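From: Marthinus Baloyi
To: Plandach list
Date: 9 September 2023
Subject: Re: how many demos before we train?

Hi all,

Sorry for the slow reply, I wanted to get another session done first so I'd have something useful to say. From the earlier message:

> We're stuck at the Bulstead end. The policy does fine on the
> bench it was trained on and then falls to bits if you so much
> as turn the table. Is it worth recording more of the same, or
> should we move to a new room and start again? And are you
> still using both grippers for everything, or going back to
> one hand for the simple tasks?

My vote is new rooms, every time. We did 20 demos in one sitting last week, same table, same start position, and I'd happily swap most of them for a handful from somewhere with different light. You don't need to start again though! Keep the old ones and mix them in. The Bulstead set is good, it's just all from one place.

On the grippers, yes, still one in each hand. I did try the simple tasks one-handed in February and it was lovely and quick, but then we had two sorts of data that didn't sit well together, and Dhanial spent ages sorting out which was which. So now I hold both even when the left one has nothing much to do.

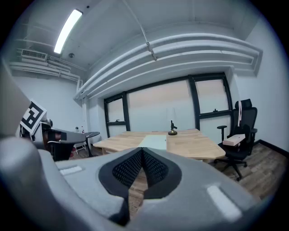
The other thing I've changed is how I begin. I used to wave the grippers about a bit to get comfortable and then go straight in, and the tracking hated it. Now I stand still with both hands up, count slowly in my head, and move off at the speed I mean to keep. Windows are still a pain — on a bright afternoon the exposure jumps when I turn towards the glass — so I record in the morning when I can, and then do a few in the afternoon on purpose so the model sees both.

Please do keep the fumbles, by the way. If you miss the grasp and then get it on the second go, that's worth having. I only bin the ones where I've dropped the thing on the floor or somebody has started talking to me halfway through and I've wandered off.

Our count for the Grulus task stands at about 29 usable, which I know is tiny. I'd like to try a training run on it anyway before we all wear our wrists out. If anyone has a room I could borrow for a morning, ideally with a dark floor and a table that isn't pale wood, shout.

Cheers,
Marthinus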